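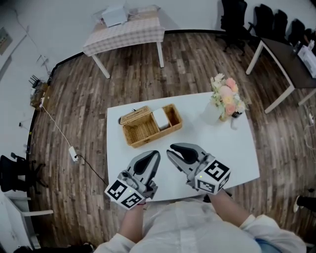
Bench notes: handheld dynamometer repeatability, shoulder external rotation
Sep 12, 2023
Waremdale outpatient, back treatment room

Purpose
Check whether the strap-fixed setup gives tighter repeat readings than the hand-held one before we change the intake form. Viktória Borbély tested, I recorded. We swapped for the last block so there is at least a small between-tester comparison.

Equipment
Dynamometer: the Endel unit, flat pad, peak-hold on. The curved pad is still missing its screw and was not used.
Strap: Pundia non-stretch, the long one. The short one does not reach the wall rail with the plinth in the low position.
Plinth at low setting, brake on. Towel roll under the distal humerus.
Goniometer, clear plastic, long arm.

Calibration check
Hung the known weights from the pad before starting and again at the end. Both within the maker's tolerance. The first reading after power-on drifted and was thrown out. I have seen this before with this unit, so from now on: power on, wait for the zero to settle, zero again with the pad attached, then start.

Position
Supine, shoulder abducted to 90, elbow flexed to 90, forearm vertical. Pad placed on the dorsal forearm just proximal to the ulnar styloid. Mark the skin with pen at the proximal edge of the pad. Without the mark the pad wanders toward the elbow over repeated trials and the force goes up because the lever arm got shorter. Lever arm measured from olecranon to center of pad and written on the sheet so we can convert to torque later.

We tried the seated position with the arm at the side as well. Easier for sore shoulders, but people side-bend to get more out of it and the tester has to watch the trunk and the display together. Not pursued today.

Protocol
Two submaximal warm-up efforts, then three maximal. Make test, five seconds, ramp over the first two. Thirty seconds between efforts, one minute between sides. Same wording every time: "Push out, build it up, hold, hold, relax." No extra encouragement. Order of methods alternated by subject.

Results
Subjects were staff only, no current shoulder complaints. Full sheet is in the binder under Chien (the template name, not a person). One representative subject, dominant side, means of three in newtons:

Hand-held, Viktória testing: 71
Strap-fixed, Viktória testing: 71
Hand-held, me testing: 58
Strap-fixed, me testing: 71

Spread between highest and lowest of the three trials, same subject: 9 newtons for my hand-held block. The strap block was clearly tighter, see sheet.

So for this subject the strap removed the tester difference. My hand-held value is low and I think the reason is plain enough: I was giving way slightly at the end of the ramp and the unit recorded a peak before the subject was fully loaded. Viktória braces her elbow against her own hip. I was bracing on nothing. I repeated two efforts with the elbow braced and the numbers came up, but the subject was tired by then and those are not on the sheet.

Three identical means look suspicious. I went back to the raw trials and they differ individually; the means only agree after rounding to the whole newton. Leaving them as they are.

Problems
1. Strap angle. With the plinth pushed back against the wall the strap pulls slightly toward the ceiling instead of in line with the push. Moving the plinth forward one floor tile and lowering the anchor fixed it. Anchor height needs to be written on the sheet.
2. Slack. Any slack shows up as a jerk at the start and a false early peak. Take it up until the display just leaves zero, then zero again.
3. Scapula. Two subjects lifted the shoulder off the plinth in the strap condition. A hand over the front of the shoulder stops it. Tester's free hand goes there by default.
4. Pad discomfort over the styloid. Moved proximal by one finger width for one subject and measured the lever arm again. Comfort complaint went away. Force values for that subject should only be compared as torque.
5. Time. The strap adds setup time per side. Acceptable for a return-to-throwing assessment, probably too long for a routine first visit.

What this does not tell us
Nothing about painful shoulders, post-op cuffs, or anyone much stronger than the tester. The staff sample is small and everyone knew what the test was for. Same-day repeats only. A between-day retest is the number we need if we want to say what counts as a real change from one visit to the next.

Viktória's comment, for the record: she would keep hand-held for first visits and use the strap from the strengthening phase on, provided nobody compares a hand-held baseline with a strapped retest. Agreed. The form needs a box for method, and a blank box should mean the value is not used for comparison.

To do
Order a screw for the curved pad.
Put tape on the floor for plinth position and on the rail for anchor height.
Add fields to the Chien sheet: method, tester, lever arm, anchor height.
Repeat with the same staff in October, same order of methods, testers blind to today's values.
Try internal rotation with the strap run from the other side. The rail is on the wrong wall for the left arm, so the subject may have to lie head to foot.
Me: practice the braced elbow before the retest.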